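중고 워크스테이션 되살리는 공방 '브룬도우', 월요일 저녁마다 문 연다

오래된 데스크톱과 워크스테이션을 직접 뜯고 고쳐 볼 수 있는 공방 브룬도우(Brundow)가 2월부터 월요일 저녁 시간을 일반 주민에게 개방했다. 첫날부터 작업대가 꽉 찼고, 자리를 못 잡은 사람들은 창가에 서서 남이 케이스 여는 걸 구경했다. 그런데도 다들 표정이 밝았다!

브룬도우는 원래 사무실에서 교체된 컴퓨터를 받아 점검하고 다시 내보내는 작은 작업장이다. 지난해 이곳을 거쳐 간 기기는 모두 997대. 대부분은 먼지를 털고 저장장치를 바꾼 뒤 다시 쓰였고, 손을 쓸 수 없는 것들은 부품 단위로 나뉘어 선반에 올라갔다. 메모리, 전원공급장치, 팬, 나사까지 종류별로 서랍이 따로 있어서 부품 서랍만 열어 봐도 한 시간이 훌쩍 간다.

공방을 이끄는 즈데니카 온드레이카(Zdeňka Ondrejka) 씨는 워크스테이션을 특히 좋아한다고 했다. "일반 데스크톱보다 속이 넓고 튼튼하게 만들어진 게 많아요. 처음 뜯어 보는 분들도 손 넣을 자리가 있으니까 덜 무서워하시고요. 옆판을 열었을 때 '와, 이렇게 생겼어요?' 하는 소리, 저는 그게 제일 좋아요."

월요일 모임은 저녁 7시에 시작한다. 처음 온 사람은 전원 코드를 뽑고 손목에 정전기 방지 밴드를 차는 것부터 배운다. 그다음에는 케이스를 열고 먼지를 제거하고, 케이블이 어디에서 어디로 가는지 하나씩 따라가 본다. 분해하기 전에는 종이에 간단한 그림을 그려 두게 하는데, 이게 의외로 인기다. 지난 모임에서는 전원 케이블 배선도를 색연필까지 써 가며 그린 참가자가 있었고, 그 그림은 지금 출입문 옆에 붙어 있다.

한 번에 참여할 수 있는 인원은 20명이다. 공구는 공방에서 빌려주고, 집에 있는 컴퓨터를 가져와도 된다. 다만 모니터 일체형 제품과 노트북은 작업대 공간 때문에 당분간 받지 않는다. 가져온 컴퓨터의 자료는 미리 백업해 두어야 하고, 백업이 안 된 기기는 그날 저장장치 작업을 할 수 없다.

참가비는 없다. 교체용 부품이 필요하면 선반에 있는 중고 부품을 실비로 살 수 있고, 새 부품은 각자 구해 와야 한다. 근처 부품점 아르니비코(Arnivico)가 나사와 케이블 타이, 청소용 붓을 모아 한 상자를 보내 주었는데, 크기별로 나뉜 나사 봉지가 특히 반응이 뜨거웠다. 짝 안 맞는 나사 때문에 속 썩어 본 사람이라면 이 기쁨을 알 것이다.

참가자들의 목적도 제각각이다. 집 안 창고에 묵혀 둔 기계를 가족사진 보관용 서버로 바꾸려는 사람이 있는가 하면, 고등학생 딸과 함께 와서 나란히 먼지를 털다 가는 아버지도 있다. 동네 인쇄소 가이도시(Gajdoš)에서는 편집용으로 쓰던 컴퓨터를 들고 왔다. 켤 때마다 팬에서 나던 요란한 소리의 원인은 날개에 엉킨 먼지 뭉치였다. 청소를 마치고 다시 전원을 넣자 작업대 주변에서 박수가 터졌다.
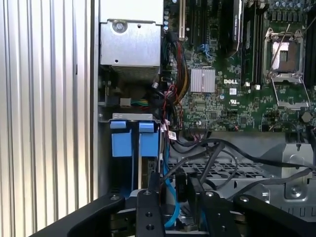
워크스테이션 내부 청소는 얼마나 자주 하는 게 좋을까?

사무실이나 가정에서 쓰는 기계라면 일 년에 한 번이면 대체로 충분하고, 바닥에 두고 쓰거나 반려동물이 있는 집이라면 반년에 한 번쯤 열어 보는 편이 좋다.

공방은 이달 말 저장장치를 주제로 한 특별 모임도 연다. 하드디스크를 SSD로 옮기는 과정을 처음부터 끝까지 함께 해 보는 자리로, 시간은 2시간이다. 벌써 26명이 신청해 대기 명단이 생겼고, 온드레이카 씨는 같은 내용으로 한 번 더 열 수 있게 날짜를 찾고 있다.

여기서 정비를 마친 기기 일부는 이웃 도서관의 컴퓨터 교실 브리르니크(Brirnik)로 간다. 봄 학기부터 문서 작성과 사진 정리 수업에 쓰일 예정이다. 참가자들이 직접 닦고 조립한 컴퓨터가 수업에 들어간다니, 벌써부터 첫 수업이 기다려진다!

월요일 모임 신청은 공방 출입문 옆 명부에 이름을 적거나 전화로 하면 된다. 옷은 먼지가 묻어도 괜찮은 것으로 입고 오면 좋고, 긴 머리는 묶어야 작업대에 앉을 수 있다. 주차장은 건물 뒤편에 있으며 무거운 본체를 옮길 손수레는 입구에서 빌릴 수 있다.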